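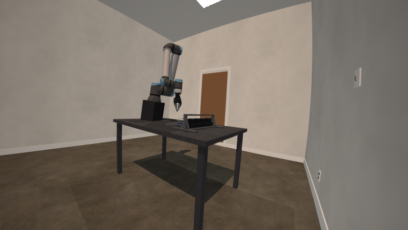 Robot arm and metal rack on the dark gray table

We use cookies to keep the list archive running. By continuing to read you accept this. [OK] [Settings]

Date: 16/08/2024
Subject: Re: gold particles clumping after the salt step

Hello everyone, and hello especially to the new folks who joined in April!

Fung-ping Shih wrote:
> Our 29 nm gold particles look lovely and red in water, but they go
> purple the minute we add salt. We use the Drerkano thiol coating and
> leave it on for two hours. Has anyone on the list got past this?

Oh, I feel for you, Fung-ping, I lost most of a spring to that same purple. My guess is that two hours is too short for the coating to pack down properly (ours needed a night in the fridge, and even then I worried). I'd also go gently with the salt. We add it in small steps, up to 300 mM, with a good long rest between each one, and these days I find the waiting quite peaceful.

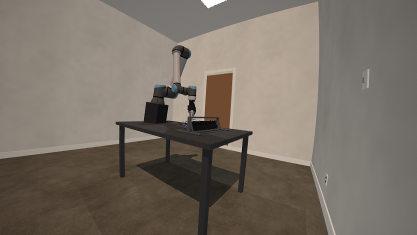 Fung-ping has since written back to me to say that the overnight coating is worth a try, but that the Grullik spin at 3,000 g may be the real trouble, as the pellet never quite comes back up afterward. I think that's a very good thought! A hard pellet won't forgive you, whatever the coating is. Try a slower, longer spin and leave a little liquid at the bottom of the tube.

If you do run it both ways, please send us the spectra, even the ugly ones. I still have half a bottle of the Chmielewska ligand too, and I'd be glad to mail you some.

Warmly, from the Nanusow group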